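Search tutorials Go

Recording two-hand cloth demonstrations with hand-held grippers

Reading time: 6 min

By Leidy Muñoz

These are the steps we follow for the cloth draping part of the Parnomero study. The question in the study is simple: if a policy is trained only on demonstrations made with hand-held grippers, how much does the order in which people lift and release the cloth affect what it learns? To answer that you need a lot of episodes that are recorded the same way. The method below is what we settled on after the first set, most of which we had to throw out.

You will need a pair of hand-held grippers with tracking markers, a head camera, a wire stand to drape over, one piece of cloth, and a table that doesn't move. Our recording software is Hitano. Any logger that puts both grippers and the camera on one clock will do.

1. Fix the table and the stand

Put the table where it will stay for the whole session. If it gets bumped, stop and redo the calibration. Set the stand near the middle of the tabletop, base flat. We used a tall box at first, but the cloth slid off the flat sides and the demonstrators spent most of each episode chasing it. A wire pyramid gives the cloth a point to hang from and leaves the lower part open, so you can tell from the video how far down the fabric reaches.

Use a cloth that differs strongly in color from the stand. Shiny fabric gave us trouble in the depth estimates, so choose something matte. Iron it once at the start of the session and not again. Small creases between episodes are part of the data.

2. Calibrate

Start Hitano and choose the two-device profile. Hold each gripper still over the table for a slow count of five, then open and close it fully three times. The log should show a clean jump in jaw width at each closing. If the left and right traces are swapped, swap the labels in the profile and leave the cables alone. We lost an afternoon to unplugging things.

Check that both markers can be read from the head camera in a normal working posture. Sit or stand the way you will during the recording. Leaning back to look at the screen while calibrating gives a different angle, and the numbers will look fine until you try to use them.

3. Route the cables

Each cable should leave the back of its gripper and drop away to its own side. Leave enough slack to reach across the stand with either hand. A cable that crosses over the stand will drag the cloth sooner or later, and the drag shows up in the data as a motion the demonstrator never made.

4. Record an episode

Each episode has four phases. Say the phase name out loud when you begin it, as the audio is used later for splitting.

Approach: both grippers come in open, from the left and right.
Grasp: close on the fabric. Take a small pinch near the edge.
Place: move the cloth over the top of the stand and lower it.
Adjust: pull up or let down one side at a time until the folds hang as you want.

Adjust is the phase that takes practice. People want to move both hands together, and the cloth then shifts as a whole. Keep one gripper low and lift with the other. 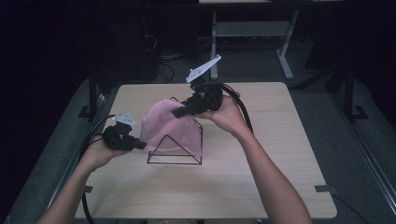 Working the pink cloth over the wire pyramid, with the right gripper raised at the upper part of the fabric.

Finish by opening both grippers and backing away before you stop the log. An episode that ends with a gripper still closed gets rejected by the checker.

5. Check and split

Run the checker after every block, while the same person is still there. It looks for lost markers, gaps in the jaw trace and missing phase words. Lost markers are the usual fault – most often a wrist turned too far inward. Show the demonstrator the bad episode and let them do it again.

For the full set we recorded 3,000 episodes. The checker passed 1,968 of them. We then removed those where the lifting order could not be labeled with confidence, which left 1,185 for training. That is a big loss, and the second filter is stricter than most groups would want.

6. Train and compare

Split the data by lifting order before training, never after. We train one policy on the left-first episodes, one on the right-first episodes and one on a mix of both, with equal episode counts in each. The Oltier config files hold the settings. Change the data path and the seed and leave the rest.

So far the mixed policy hesitates more in the adjust phase. It often starts a lift on one side, stops, and begins on the other. The single-order policies are smoother but do worse when the cloth starts off center. We have only tested this on one cloth and one stand, and I would not carry it over to garments without new data.

Known problems

Phase words are missed if the room is loud. Use the foot pedal option if you have one.
Clock drift between the grippers grows over long sessions. Restart Hitano at each break.
The Yupanqui export drops the last second of audio. It has no effect on the splits, but the file lengths won't match.

Last changed 4th August. The garment version of these steps is planned for October.

Contact | Copyright Parnomero project | Back to top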